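20 December 2023

Evening, after the second pot of tea

I slept badly again and woke before the alarm, so I used the time to finish the chapter on past tenses. I have read it 2 times now and I still put "have been" where it does not belong. My teacher in Plitden says I should keep this diary in English until January and not correct it afterwards. So I do not correct.

The bus to Drarside was late and very full. I stood next to a man with a Christmas tree in a net, and I had needles in my collar until lunch. At the post office I sent the parcel to my mother: the wool slippers, the coffee and a calendar with lighthouses. It weighed more than I thought. The woman at the counter asked me for the value and I said a number too quickly. I hope it makes no problem at customs.

Then I walked home by the canal to save the fare. The water was high and brown, and two boys were throwing bread to the ducks from the bridge. I counted my steps from the lock to the church, because my doctor wants me to walk 4000 each day, and I came only to 723 before my phone rang. It was Savvas Koutsoukos. He wanted the recipe for the lentils, the one with vinegar. I explained it standing in the wind – first the onion, then the bay leaf, the vinegar only at the end – and after that I had lost my counting.
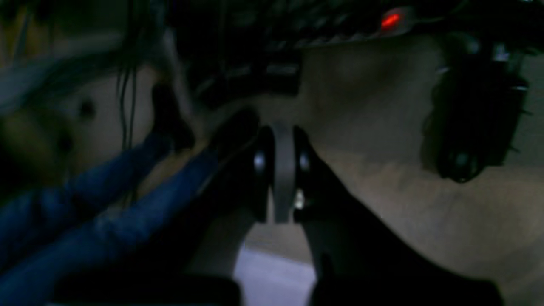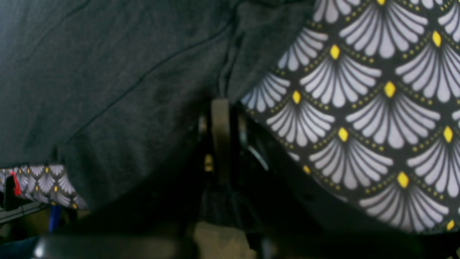

Grey and black, and the fan pattern in the second one.

Things for tomorrow

Pay the electricity. The bill is 167 and I do not understand why it is more than last month, when I was at home more. I will ask at the office, politely, with the paper in my hand.

Buy at Lambrakis: olives, flour, the small candles, bay leaves (I gave the last ones to the neighbour). They close early this week.

Return the library book. I did not finish it. The story is about a family who keeps bees on an island, and for a hundred pages they only quarrel over a wall. Maybe it becomes better, but I am tired of the wall.

Write to Darkis about the evening course. I wish to change to the later group, if there is still a place. I must write "I would be grateful" and not "I will be grateful".

It is raining now against the kitchen window. The lentils are soaking, though Savvas insists that it is not necessary for the small ones. I will go to bed before eleven.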